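Section 4: Setting Up Your Plovard Drying Rack

Okay, the box is open, the bars are everywhere and you're wondering which end is up. I've put together more of these than I'd like to admit, so let me walk you through it the way I do it at home.

Before you start

Clear a patch of floor a bit bigger than the rack. The full height is 117 cm, so check that you're not building it under a shelf.

1. Stand the two side frames up with the rubber feet down. The feet with the little notch go at the back.

2. Slide the 10 rails in from the bottom up. Push each one until it clicks — a soft click, so turn the radio down.

3. Fit the cross brace last. Tighten both knobs by hand only.

CAUTION: Please don't use a wrench on the knobs! The threads are plastic and they strip fast. My friend Meriem Ouazzani did it to hers and had to wait until November for a new pair.

4. Open the wings and lock them flat. If one droops, lift it, pull it toward you and let it drop back into the slot.

Note: The wings are for light stuff. Jeans and towels go on the middle rails, where the legs can carry them.

Loading the rack

5. Start with the heavy things, low and centered, then work outward (shirts on hangers can go on the end hooks).

6. Leave a finger's width between pieces. I know it's tempting to squeeze in one more T-shirt, but the whole load dries slower when you do.

7. Turn thick items over once, around bedtime if you washed in the afternoon.

CAUTION: Keep the rack at least 2 feet from any heater, and don't let kids climb on it.

Small items and the clip bar

The clip bar snaps onto the top rail and takes all the bits that would otherwise fall through. Before I clip anything I lay it out on a table and smooth it with my hand, and socks get a little extra attention. With a black knitted one like this, I straighten out any twist above the foot, open up the ribbed cuff where it has gathered and then clip it by the toe, so the clip doesn't stretch the ribbing. Fuzzy knits go at the far end of the bar, away from anything that shows lint.

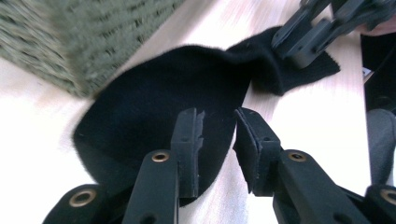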